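Home Recipes Tools Guides Letters Search

Skevar Stovetop Pizzelle Iron: Owner's Guide, Part Two
Getting the iron ready and making your first batch

2021-01-25
By Concetta Mancuso

By now you've unpacked the iron and found the hinge pin (if you haven't, go back to Part One, it's taped inside the lid of the box and everybody throws it out). This part takes you from a bare iron to a plate of cookies you'd give to a neighbor. I've been making pizzelle on one of these since I was too short to see the burner, and I've done most of the things I'm about to tell you not to do.

The guide covers the Skevar model 2863, the round one with the snowflake pattern on one side and the basket weave on the other. The small square iron works the same way but takes less batter and a bit less time.

2.1 Washing off the shipping oil

The iron comes coated in oil so it won't rust on its way to you. It smells like a hardware store and it tastes worse.

1. Open the iron flat and pull out the hinge pin so you have two separate plates.
2. Wash each plate in hot water with plenty of dish soap. Use a soft brush and work it right down into the pattern.
3. Rinse, then wash and rinse again.
4. Dry both plates with a towel you don't love.
5. Set the plates on a burner over low heat until every bit of water has gone from the grooves. Let them cool before you put the pin back in.

Note: This is the only time I'd use soap on it. Once it's seasoned, a dry brush does the job.

Caution: Don't put it in the dishwasher. The handles will come loose and the plates will rust, and neither one is covered by the warranty.

2.2 Seasoning

Seasoning is just cooking a thin layer of oil onto the metal until it turns hard and slick. If you've got an old skillet you already know the routine!

1. Open a window and turn on the fan. There will be smoke.
2. Pour a teaspoon of plain vegetable oil on a paper towel and wipe both plates, inside and out, including the rim.
3. Take a clean paper towel and wipe it all off again, as if you'd put it on by mistake. What's left is the right amount.
4. Close the iron and set it over medium heat for ten minutes. Flip it and give the other side ten minutes too.
5. Turn the burner off and let the iron cool all the way down, closed.
6. Repeat the whole thing two more times.

Too much oil is the usual trouble. If your plates feel sticky after they cool, put the iron back over medium heat without adding anything and let it cook until the tackiness goes away. My friend Urszula Kozłowski used olive oil on hers and it stayed gummy for weeks. She ended up scrubbing it down to the metal and starting over with canola, and it's been fine ever since.

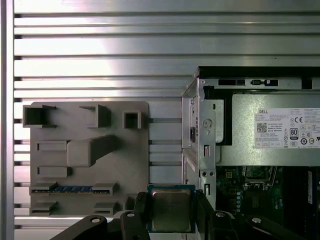 Square processor with a silver heat spreader, held upright in a gripper.

2.3 Mixing the test batter

I want you to start with this one, even if you have your grandmother's recipe in a drawer. It's got enough butter to help a new iron along, and it's small, so you won't cry over the ones you lose. You'll get up to 19 cookies out of it, minus the first few.

You need:

Two large eggs, at room temperature
118 grams of sugar
68 grams of butter, melted and cooled
One teaspoon of vanilla
Half a teaspoon of anise extract (or the zest of a lemon, if you're in the no-licorice camp)
A cup and a quarter of all-purpose flour
One teaspoon of baking powder
A pinch of salt

1. Beat the eggs and sugar until they're pale and a little thick. A hand whisk is fine, it takes a couple of minutes.
2. Stir in the butter, vanilla, and anise.
3. Mix the flour, baking powder, and salt in another bowl, then fold them in with a spoon. Stop when you can't see dry flour.
4. Cover the bowl and leave it on the counter for twenty minutes. The batter should be soft and sticky, something that drops off a spoon in a lump. If it pours, add another spoonful of flour. If it sits there like cookie dough, add a spoonful of milk.

Note: Let the butter cool properly. I've scrambled the eggs more than once being in a hurry.

Note: Chilled batter is stiff and doesn't spread well. If you made it the night before, take it out an hour ahead.

2.4 Heating the iron

Gas and electric coil burners both work. Glass-top ranges work too, but lift the iron when you flip it, please, don't slide it. I can't recommend induction for this model. Nikola Michalski at Skevar told me the hinge side heats up well ahead of the rest on an induction burner, and that matches what I got when I tried it at my sister's place: half a cookie brown, half a cookie raw.

1. Close the iron and set it over medium heat for four minutes.
2. Flip it and heat the other side for three.
3. Open it and flick a drop of water on the plate. It should skitter and be gone right away. If it sits and bubbles, give the iron another minute. If it vanishes before it moves, turn the heat down and wait.
4. Brush a little melted butter on both plates. You'll only need to do this before the first cookie, and maybe again halfway through the bowl.

Caution: The handles have wooden grips, but the metal just above them gets as hot as the plates. Keep your hand behind the collar and use a mitt until you've got the feel of it.

2.5 The first cookie (and the second)

Plan on throwing out the first two. They pick up whatever is left in the pattern, and they'll probably stick and come out gray in places. Mine go straight in the trash, and I don't even let the kids have them.

1. Drop a rounded tablespoon of batter just behind the center of the plate, closer to the hinge. When you close the iron the batter gets pushed forward, so this is how you end up with a circle.
2. Close the iron gently, then squeeze the handles together and hold for a slow count of five. It'll hiss. Keep your face back from the steam.
3. Trim off anything that oozes out the sides with a butter knife.
4. Cook for thirty seconds, flip, and cook another thirty.
5. Open it up and look. You're after pale gold, with the raised lines a shade darker. Close it and give it ten more seconds if it's still blond.
6. Lift the edge with a fork and slide the cookie onto a wire rack, flat, with nothing on top of it.

They're floppy when they come out! They crisp up in a minute or so on the rack. If you want a cone or a little cup, you've got only a few seconds to shape it, so have your dowel or your muffin tin right there next to the stove.

2.6 When it goes wrong

Cookie splits in two when you open the iron. Either it's undercooked or you opened it too fast. Wait another ten seconds and lift the top plate slowly.

Cookie sticks in one spot every time. There's a bare patch in the seasoning. Finish the batch with extra butter on that spot, then do one more round of 2.2 after the iron cools.

Pattern is faint. Your batter is probably too thin, or you let go of the handles early. Jadwiga Grabowska, who tests recipes with me, swears by squeezing for a count of eight. I find that makes them too thin for cones but lovely for ice cream sandwiches.

Thick on one side, see-through on the other. Check the hinge pin. It should be pushed all the way in until the little head touches the metal.

Cookies go soft by evening. It's the humidity. Put them on a rack in a low oven for five minutes and they'll snap again. I keep mine in a tin with the lid slightly open, but by April that stops working where I live and I switch to a tight jar.

2.7 Putting it away

1. Let the iron cool on the stove, open.
2. Brush the crumbs out of both plates with a dry brush. An old toothbrush gets into the corners of the basket weave.
3. If there's something burned on, heat the iron a little and scrape it with a wooden skewer.
4. Wipe the plates with a barely oiled paper towel, fold a dry one between them, and close.

Caution: Never run cold water over a hot plate. I cracked my first iron that way, a Mazurek that had been my aunt's, and I still miss it.

Part Three has the chocolate batter, the almond one Modupe Okeke sent me, and what to change if you're cooking at high altitude.

Related guides
Part One: What's in the Box
Part Three: More Batters for the Pizzelle Iron
Choosing a Cooling Rack
Tidov Krumkake Iron: Quick Setup
Cleaning Rust off Cast Plates
Stevness Cookie Tins and How to Line Them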